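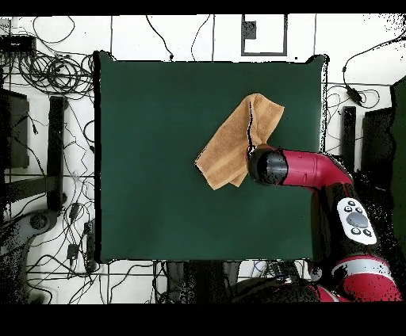

Grullham Towels – read me first

Grullham Towels is a collection of short recordings about folding household towels on a table. It has 784 recordings and 3,373 still pictures taken from them. Last change: August 14, 2022.

What is inside

towels/ – the recordings, one folder for each towel
stills/ – the pictures, with the same numbers as the recordings
notes.csv – one line for each recording: towel, colour, starting state, final state

The starting state is one of 2 words. "Flat" means that all four corners are visible and no part of the cloth lies over another. "Crumpled" is used for everything else, also when the towel is already partly folded.

Towels

Terry towels and thin kitchen towels are both included. Colours are written in simple words (tan, white, blue). Faint stripes are not noted, so please do not use the colour column to search for patterns.

Known problems

In 6 recordings of the Ladari folder the final state is missing. We will fill it in November. The Etville folder uses an older spelling of some colours – "gray" and "grey" are the same.

Use

You may use the collection for teaching and research. Please write the name Grullham Towels and the version date in your work.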